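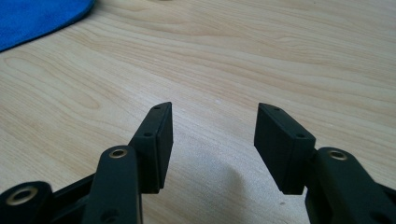
Will anyone at the Tusow linen plant lose a job when the folding line goes automatic? The company says all 18 people on the folding floor will be kept on, with their pay unchanged.

The new line, called Lema, is due to start in August. It will fold small flat goods first: cleaning cloths, hand towels and napkins. Sheets and uniforms will stay with the people who fold them now, at least through the winter.

Veda, the firm building the line, has been collecting examples of the work with hand-held grippers. Workers on the folding floor took turns with them in shifts of 25 minutes. A cloth on a table, a grip, a fold, then the same again. The target was 200 folds per person, and the early shift reached it first.
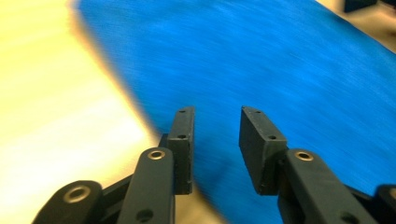
Cindix, the staff group at the plant, wants the promise about jobs put in writing before the line is switched on. It says folding is hard on the wrists and few people would miss it, but that checking and packing – the tasks most folders would move to – are paid by a different scale at other plants.

Tusow plans to train 11 folders to run and clear the line. The rest will move to sorting, checking or the loading dock. Training takes place during paid hours, and anyone who turns down a new post can ask for a second choice.

Break times are still being worked out. Folders now stop together, while the line would run straight through, so breaks may have to be staggered. Cindix has asked to keep the shared lunch break. Talks on that point continue Saturday in the plant canteen, and both shifts are invited.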